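Bench notebook — Tadelance cell, February, session from 14:10

Carrying on from the last entry. The goal for this session was to get the drive step working on its own before putting it back in the full sequence (processor, memory strip, drive). Hermine Auer had the other bench and helped with the mounting screws on the base plate.

State at start: arm homed and brakes checked. Controller running the Velitz script from last time, with the drive approach commented out. Parts fixture bolted to the extrusion to the left of the case, same slots as before. I had moved it one slot over in January to clear the elbow, and the taught points were shifted in software but never re-measured. Re-measured them now. The offset I had typed in was 1.4 mm out in Y, enough to explain the memory strip catching on the way out of its slot. Corrected in the frame definition, so the individual points stay as they are.

Case position: tower on its side, power supply toward the front of the table, drive cage on the right. I pushed it against the two stops and checked it with the touch-off routine on three corners. Repeated after taking the case off and putting it back: worst corner moved 0.3 mm. Good enough for the socket if the search move is on, marginal for the cage without it.

Gripper: new finger pads, 2 mm rubber sheet glued on and trimmed. The old ones had polished themselves smooth and the caddy was rotating in the grip on contact. Force set to 20 N to begin with. The caddy sides flexed visibly on a bare caddy at 40 N, so I will not go up there again. Width at grip is taught with the drive fitted, and an empty caddy closes slightly narrower. The script should use that difference to detect a missing drive. It does not do so yet.

Approach: descend over the case at 12 mm/s until 60 mm above the cage, pause, then go to slow speed. The pause is there for me and can come out later.

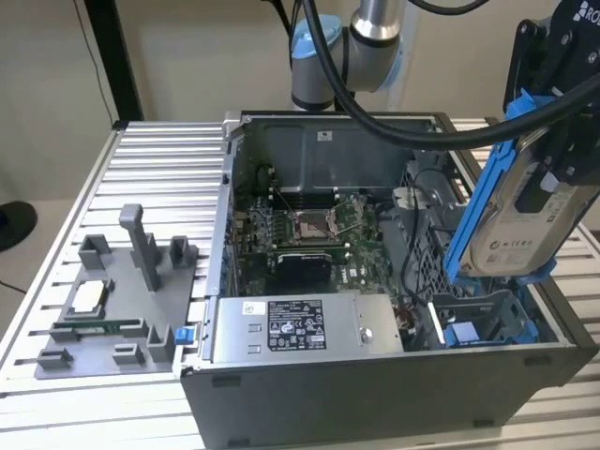
Drive in its blue caddy, held over the open case. Memory strip and processor-sized part in the fixture at left.

Cables: the loop from the wrist is still too generous on the right side. It clears everything in this pose, but with joint 6 past 170 degrees it sags toward the gripper body. Marlies Kofler suggested a second hook-and-loop tie above the light blue elbow cover and a shorter loop past it. Tried with a temporary tie. Better, but it pulls at full reach. Needs a proper bracket — she has a drawing for one from the Mogensen build and will scale it.

Insertion runs, drive only, starting from the grip already made:

Runs 1 to 4: straight move, no search. Two went in, two stopped on the force limit at the mouth of the cage. Both stops were on the same side.
Runs 5 to 9: search on, spiral, 1.5 mm maximum radius. Four in. Run 7 timed out with the caddy tilted in the pads.
Runs 10 to 12: same, with the tool frame rotated 0.8 degrees about Z. All in, and noticeably lower contact force on the log.

The rotation is probably correcting a tilt in the gripper mount and not anything in the case. Check the flange adapter with the dial gauge before trusting it. If the adapter is the cause, the processor pick will be off by the same angle and I would prefer to fix it once.

Log files are under flultuvley/drive, numbered from 357. The first one has a bad time stamp (controller clock had reset), the rest are fine. Sampling at 400 Hz, dropped to every fourth sample for the plots.

Socket: not attempted. The lever has to be lifted by hand for now. Marlies wants to try a hooked finger for it. I would leave that until the pick from the fixture is repeatable.

To do:
Dial gauge on flange adapter
Bracket for cable loop
Missing-drive check from grip width
Reprint the lower clamp blocks with a 0.2 mm wider slot, same gray filament
Remove the pause above the cage once the above is done
Back up the controller before changing the tool frame again

Stopped at 18:30. Arm parked, air off, case left on the stops. Please do not move it, the touch-off values are only good for where it sits now.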